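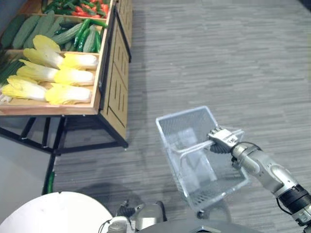
Dear all - thank you for the kind notes on the Rovmont trial. The robot mostly carries baskets for now, and you can see it holding one by the handle near the cabbages. Our pickers worry about their hours, and I can't blame them.

> Does Tultov still pay the 21 people
> on the early shift? And who trains them?

Yes, all of them, through January - I asked twice. 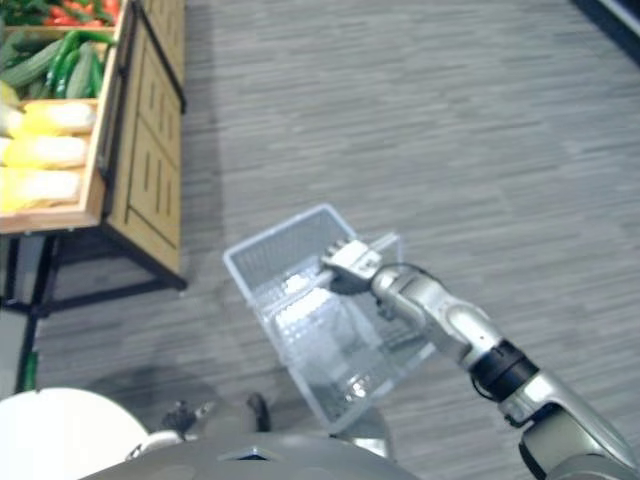
Training

Ten hours each, paid, with Geraghty.

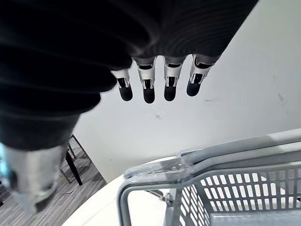 Next call

10 in the morning, and bring your questions, please!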